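Library > Working Papers > Music Collections > Section 4

4. Sleeve notes as a record of sessions

The Ollholm collection holds 2,033 jazz records, most of them small-label pressings bought secondhand. For this section we read the sleeve notes of 900 of them and compared the dates and players given there with the Faltby session ledgers. A note was counted as matching when the date and the full list of players agreed with the ledger.

Drummers and bass players were left off the sleeves most often. Leaders were almost never wrong, though guest soloists sometimes appeared under another name for contract reasons.
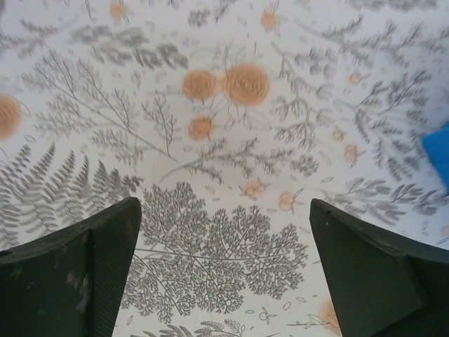

Figure 6. Patterned cloth between two gripper fingers.

Dates were harder to settle. Many sleeves give only a month, and October turns up more than any other — the Plitcombe label used it as a default when the tape box was blank. We dropped 30 records where neither the sleeve nor the ledger gave a usable date. Reissues were treated as separate items, and their notes were often copied from the first pressing with the old mistakes left in.

The ledgers have gaps too. Two volumes are missing, and the Ardeleanu index covers them only in part. Where the index was the sole source, we marked the match as weak and kept it out of the main totals.
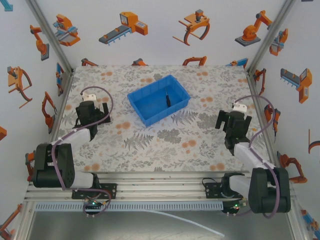 Why were reissues counted separately from first pressings?
Some reissues carry new notes with corrected player lists, and merging them with the originals would have hidden those changes.

Alternate takes are covered in Section 5, using the same ledgers.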